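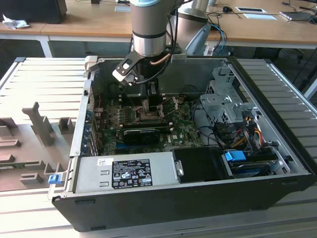 *The CPU cell at Karstead, with a desktop tower open on the bench.*

Well, it's been a bumpy June over at Karstead! The computer repair shop's robot cell, the one that takes processors out of old desktops and puts them back in, had to be shut down for 2 days after it started pressing chips into their sockets way too hard. I stopped by to find out what went wrong, and the short version is a bad force reading. The sensor on the arm drifted a little more each shift, so the controller believed it was pushing gently when it wasn't. By the time the alarm tripped (just before 5 in the morning, of course) five motherboards had bent pins.

The cell runs on software from Sesgate, and its log showed 2,669 placements since the last calibration. The schedule calls for a fresh one every 900 – so yes, that got missed, and by a lot. Apparently the reminder was going to an inbox at the old Hong Street office.
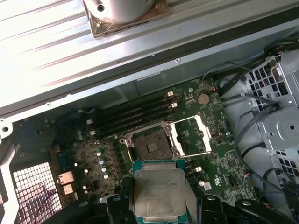

**Was anyone in danger?**
The shop says the arm never left its normal area and the emergency stop worked when it was tested afterward, so the damage was limited to the boards.

I was glad to hear that, and I was also glad to hear they're not just resetting the thing and hoping for the best. Sesgate is sending an update that locks the cell once calibration is overdue, and until it arrives the crew is checking the force reading by hand at the start of every shift. It's slow going (I watched one check and had time to finish a whole coffee), but the folks I talked to seemed pretty cheerful about it.

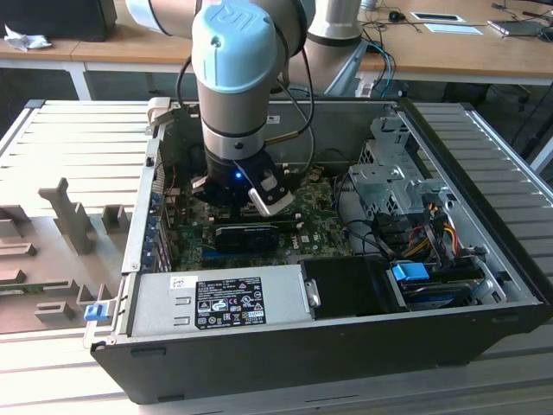 ## What about my computer?

If you dropped off a desktop through the Cidus trade-in program, your pickup may run late. Karstead is calling the owners of the five damaged machines and will replace those boards for free – everybody else can just wait for the usual text message.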